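The demonstration pack and the packing bench

A firm called Drureck has been sending its brochure to small warehouses since March, and a copy reached the one where I work. We pack small electronic goods for other people's labels. A device goes in a tray, a lid goes on the tray, the box goes in a carton, the carton goes on a pallet. I have done it for long enough to have opinions, and a friend who edits this page asked me to write them down before management tells us what ours are.

The brochure says that a two-armed station will "release your people for higher-value work". I have read that sentence several times and I still can't find the work. It isn't on the following page, where there is a drawing of a person in a clean shirt looking at a tablet. It isn't in the table of savings either. At our place the higher-value work would be stock control, which is two people, both staying where they are, or driving the van, which is taken. So when we're released, I would like to be told into what.

I am not against machines. We had a Myklebust carton sealer put in years ago and I'd fight anyone who tried to take it away. Before that we taped by hand, and there were people on the line with wrists that clicked when they stirred their tea. The sealer does one thing, it does it all day, and it has an off switch the size of a saucer. It took a job that hurt people and left the rest of the day alone. If the new station were like that, this would be a much shorter article.

What worries me about the new sort is that it takes the middle of the job and leaves the edges. Picking the thing up and putting it in the tray is the part anyone can see, so that's the part that gets sold. But somebody has to lay out the trays before the arms can reach them. Somebody has to look at the finished box and decide whether the insert has lifted at one corner, or whether there is a thumbprint on the glossy side that the customer will send back. Somebody has to notice that a whole sleeve of lids is the wrong shade of black. All of that stays with us, only now it has to be done at the machine's pace and in the machine's order.

We had a taste of this at the Zitetport site, where a sorting line was installed before I moved over. The line did sort. It also stopped whenever a label was creased, and a light came on, and one of us walked over and flattened the label. On a bad shift I flattened labels until my break and then went back to flattening labels. Our title was changed to "line associate". The pay wasn't changed. The people who had known the most, who could tell you which supplier's boxes would split and which driver would refuse a leaning pallet, found that none of it was wanted any more, and most of them left. Then the boxes started splitting and there was a meeting about it.

I dare say the managers would tell that story another way. They would say that throughput went up, and perhaps it did. They showed us a figure of 3000 parcels a shift and it was on a poster by the door. I never saw the figure from before the line on any poster, so I can't tell you what it was up from.

There is also the question of who gets to say that a thing works. Drureck offers a trial of 90 days. That sounds generous until you ask what happens in it, and who keeps the notes. In my experience the supplier's engineer is present for the first part of a trial and everything goes smoothly, the engineer goes home, and after that the people on the floor learn where to nudge and wipe and reset. Those nudges are labour. They don't appear in the report, and by the end the machine has been credited with them. I would ask any workplace thinking of a trial to give the floor staff a book to write in, and to read the book before signing.

Then there's the packing itself, which gets described as though it were nothing. It is dull, I grant you. But to put a slim device into a snug recess without scuffing it you need to feel the edge settle, and you use a small push of the thumb that I couldn't explain to a new starter except by doing it next to them. Two arms with grippers may well be able to learn it. I would only like it admitted that there is something to learn, given that our hourly rate has always been set on the belief that there isn't.

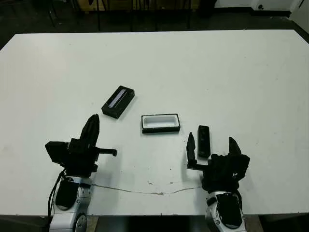
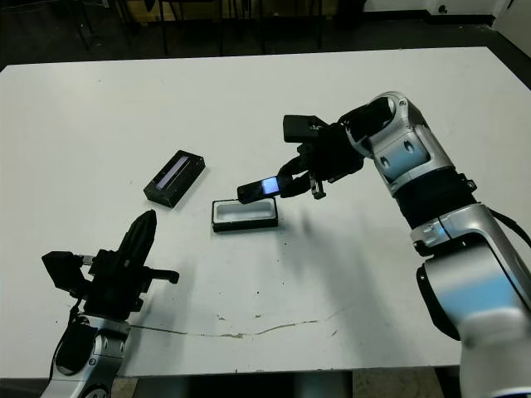
A slim black device, its tray and two arms: with the right gripper open around it in the first, held up near the tray in the second.

The other thing I keep being told is that we should be glad of the company of these machines, because young people won't do bench work. Young people will do bench work. They did it at Clenasik, up the road, until the shifts were cut into pieces so small that the bus fare ate the first hour. A vacancy that can't be filled at a poor wage gets called a labour shortage, and a labour shortage is a very good argument for buying equipment. I've never heard it used as an argument for raising the wage, though I have waited.

And some of what goes with the bench is worth having. You stand across from a person. You talk, or you don't. When someone's mother was ill last winter the whole line knew by the first tea break, and her cartons got done without anyone arranging it. Put a pair of arms where the person across from you used to stand and you have changed the job for whoever is left, even if their duties on paper are the same to the letter. I don't know how you would put that in a table of savings. I do know that it isn't in theirs.

Supposing the station comes anyway, as I expect it will, there are things I'd want settled first. I'd want it in writing that nobody's hours fall during the trial. I'd want the stop button to belong to whoever is standing nearest, with no questions afterwards about why it was pressed. I'd want any saving shared with the people whose habits it was taught from, because if somebody is going to watch how I settle a device into a tray and turn that into a product, then I have supplied something and I should like to send an invoice. And I'd want the checking and the laying-out counted as work, at a proper rate, with a proper break from it, as staring at trays for a full shift is harder on the head than filling them ever was.

Our manager has said that no decision has been made. The brochure is still on the shelf in the break room, next to the kettle, and someone has written a question mark in biro beside the word "release". It wasn't me, but I was pleased to see it. The consultation meeting is in the canteen at 2, straight after the early shift, and I'll be asking to see the full costing before we talk about anything else.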